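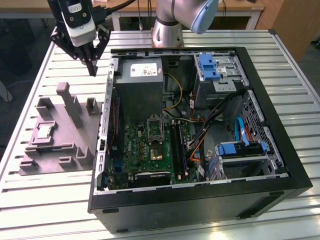 Issue 4, page 100

Used Desktops: Your Questions, My Answers

I've been buying, fixing and passing on secondhand desktop computers for years, first out of my kitchen and then out of the little shop in Givetside, and the same questions come up over and over. So I wrote them down. If yours is missing, send it in and I'll add it next time I sit down with a pot of tea and the mailbox. Last updated 29th December.

Why would I want a used desktop when I could get a new laptop?

Maybe you wouldn't! If you carry your computer to work every day, get the laptop. But if it's going to live on one desk until it dies, a desktop gives you a lot more machine for the money, and almost everything inside it can be swapped with a screwdriver. My own is an old office tower. I've changed the drive, the memory and the power supply over the years, and I still like it more than anything I've had on my lap.

How much should I spend?

My usual ceiling is 300 dollars, and that's for the tower alone. You can do fine for a good bit less if you only write letters, pay bills and watch videos. Once people go past that figure I start asking what they want it for, and if the answer is games, I send them to Severin, who loves that stuff and will talk your ear off about graphics cards (bring a snack).

Where do you find them?

Offices mostly. Companies change their computers on a schedule, whether or not anything's wrong with them, and a lot of those end up with resellers. I also buy from people who are moving. What I don't do is buy sealed pallets anymore. I did that once in Mwakyusa and spent the whole of March sorting out machines with no drives, no memory and in one case a family of dried beans rattling around the bottom.

What should I look at when I go to see one?

Ask the seller to have it plugged in, with a screen, before you get there. Watch it start from fully off. Listen to it. A fan that hums is normal, a fan that grinds will need replacing, and clicking from the drive means you should bargain hard or walk away. Then plug something into every port you care about. I carry an old mouse and a cheap memory stick for exactly this and they've saved me more money than any gadget I own.

After that, ask if you can take the side panel off. It takes a minute on most towers. Lay the case down flat with the open side up so you're not peering in sideways with a flashlight in your teeth. You're looking for heavy dust, missing parts, and any of those little round capacitors on the main board that have swollen on top. Sellers who've looked after a computer never seem to mind you looking. The ones who suddenly have to be somewhere else, well, I let them go.

Is dust a deal breaker?

Nope. Dust is just dust. Sticky brown dust is a different story, it usually means somebody smoked next to it for years, and you'll never quite get the smell out. I turned down a lovely machine in Ikville over that and I'd do it again.

How do I clean the inside without wrecking it?

Turn it off, switch off the power supply at the back if it has a switch, pull the plug, and press the power button once to drain what's left. Take it outside if you can. Use short puffs of canned air and hold the fan blades still with a finger while you do it, or they'll spin like mad. A soft dry paintbrush is great for the corners. No vacuum cleaner nozzle right up against the board please, and no wet wipes in there at all!

Do not open the power supply itself. It can hold a charge even when it's unplugged. If it's bad, you replace the whole box.

Do I need one of those wrist straps?

I own one. I wear it when I'm handling memory in winter, when the air is dry and I get a zap off every doorknob. The rest of the time I touch bare metal on the case before I reach in and try not to work on the rug in socks. Jabari, who taught me most of what I know, wears his every single time and tells me off about it, so take his side if you're unsure.

What's the best upgrade for an old machine?

If it still has a spinning hard drive, change that for a solid state one. I've yet to meet anybody who wasn't thrilled. Starting up goes from "go make coffee" to "oh, it's on." Memory comes second. Check what kind your computer takes before you order, the sticks look very much alike and the wrong kind simply won't fit the slot. Please don't push harder. I have a small drawer of things people pushed harder.

Will my old files still be on the old drive?

They will if you don't erase it, so keep the drive when you swap it out. Put it in a drawer with a bit of tape on it saying what it is. I say this as someone who has an entire shoebox of drives with no tape on them and no idea which one has the wedding pictures.

I'm selling mine. How do I wipe it?

Copy off what you want first, then check that the copy opens. Then use the reset option in your system settings and pick the one that removes everything and cleans the drive, the slower choice if it gives you two. Sign out of your accounts before you do that. Akinyi forgot and spent an afternoon on the phone with a very patient buyer trying to unlock a computer that was now on the other side of the country.

If the drive held something truly private, like client records, I'd take it out and sell the tower without it. You'll get a bit less money and you'll sleep.

Can I move my old Windows license over?

Sometimes, and it depends on how you got it. Copies that came with a computer from the factory generally stay with that computer. Copies bought separately can often be moved. When you're buying used, check that it says "activated" in settings before you hand over cash.

What about Linux?

I put it on a lot of older machines and people get along with it better than they expect. You can try most versions from a memory stick without changing anything on the computer. Browsing and email and letters are all fine. If you depend on one particular program for work, look up whether it runs there before you jump, and don't take my word for it.

My computer shuts off by itself. Is it dead?

Probably not! Heat is the first thing I check. Clean out the dust, make sure the fans turn, and don't keep it inside a closed cabinet (you'd be amazed how many live in closed cabinets). If it's cool and clean and still cuts out, I try a different power supply. After that it gets into swapping one part at a time, and you may want someone to do it for you.

Do you ship?

I don't. I tried, and towers are heavy and the corners get crunched, and a big cooler can shake loose on the way. If you do have to ship one yourself, pad the inside as well as the outside, and leave a note on top telling the other person to take the padding out before they switch it on.

What do you do with the ones that can't be saved?

I keep screws, cables, fans and good drives, and the rest goes to proper electronics recycling. Please don't put them in the household trash. The round battery on the main board should come out and go in the battery bin.

How many have you fixed, anyway?

1,231, according to the notebook. Shabani started the notebook and he's strict about it, a computer only goes in once it's been picked up and paid for.

Can I bring mine in?

Sure! Send a note first through the contact page and tell me the make, what it does wrong, and when it started. Bring the tower and its power cord. You can leave the monitor at home unless the monitor is the problem, and if there's a password, write it down for me or set up a spare account. Parking is easiest on the Ikel side of the building, and the bell sticks, so give it a good push.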